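4. Clearing and cleaning the drawer unit

Read this section before you use the Plerketti unit for the first time, and go back to it whenever the drawers start to drag. You will need a soft cloth, mild soap and the 2 mm hex key that came in the parts bag.

4.1 Emptying the drawers

1. Start with the bottom drawer and work up. Take the contents out by hand and sort them on a table or on the floor.
2. Push each drawer fully closed before you open the next one.
3. Wipe the inside of each drawer with a damp cloth and dry it.

Caution: Do not load all three drawers and then pull them out together. The unit can tip forward if it has not been fixed to the wall (see section 3).

4.2 Clearing the top

1. Lift off bowls, cups and anything else that can tip or roll. Do not slide them - the matte finish marks easily.
2. Put empty cans in the recycling. A crushed can has sharp creases that will scratch the surface if it is dragged.
3. Wipe from the back toward the front edge.

Note: The top is rated for 290 N, spread evenly. Do not sit or stand on it.

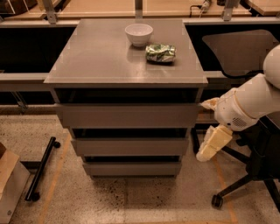
4.3 Closing and checking

1. Close the drawers from the top down. The fronts have no handles, so push with a flat hand at the center of the panel.
2. Look along the front. If one drawer sits proud of the others, pull it out 58 mm and turn the adjusting screw on the left runner a quarter turn.
3. Close it again and repeat on the right runner if needed.

Note: Replacement runners are 355 mm long and are sold in pairs. Order them from Gelgate and give the model name. Runners from the older Plindeo unit do not fit.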